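Wrapping and Gifting Skills Room, Skostport
Progress report to the Kultano Fund
Prepared by Geetha Varghese, October 3, 2020

1. What the grant is for

Your grant pays for the materials and the running of our wrapping room, where we prepare artificial flower bouquets and wrapped gifts for sale in the Karamanlidis shop. This report covers the period from June until now. The last report was written by my colleague Rafail Galanis, and I have kept his order of headings so that you can compare easily.

2. Bouquets

We have finished 54 bouquets in this period. All are made with artificial flowers, as we agreed with you, so the stock can wait on the shelf without loss. The orange paper is now our standard colour. It was chosen by the shop, and the flowers in pink, cream and pale blue go well with it. The ribbon is tied at the middle of the paper, over the stems, and the paper becomes narrower towards the lower end. 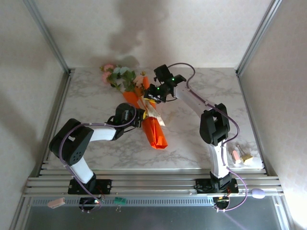 3. Quality of the tying

In June we had returns from the shop for 18 bouquets with a loose ribbon. Serpil Çetinkaya has changed the order of the work: the paper is closed first, then held at the stems, and only after this the ribbon is tied. From the later deliveries we had 2 returns. We still want the bows to be more equal in size.
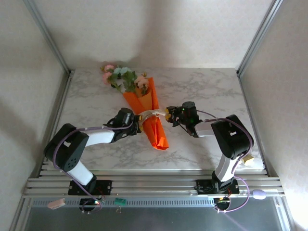

Bouquet in orange paper with cream ribbon, roses towards the back of the table.

4. Materials

The supplier Fultik has delivered the paper and the ribbon in good time, but one order of ribbon came in the wrong width and was exchanged. The soft fabric for gift wrapping is a more difficult material. It is thin and smooth, it makes deep folds when it is pushed, and our first cutting plan wasted too much of it. 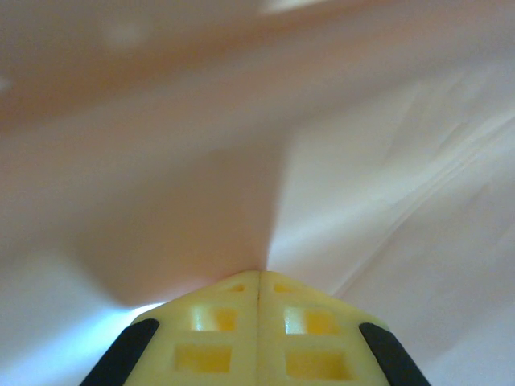 Bhavana Arumugam has therefore made a new cutting plan with smaller pieces. We have spent 353 euros on materials in total, and the receipts are kept by Ravindran Fernandes, who can send copies if you wish.

The shop has also asked for light blue ribbon together with the orange. We find the ribbed type pleasant, but it twists easily and must be laid flat before tying. 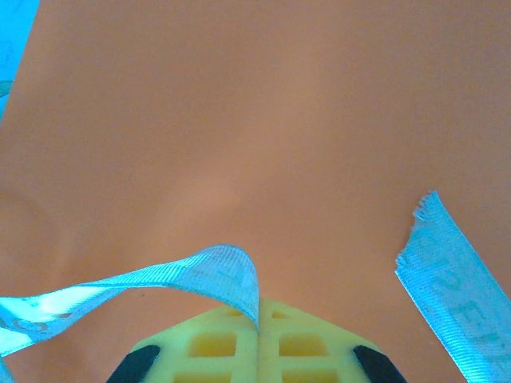 We would like to order more of both colours before the winter season, and we ask your permission to move the unused part of the travel budget to materials for this purpose.

5. Next steps

- Write down the tying order on one page, with drawings by Serpil
- Test the new cutting plan on a full roll of fabric
- Agree with the shop on the winter colours - they prefer to decide early

Please send your answer about the budget to me or to Rafail.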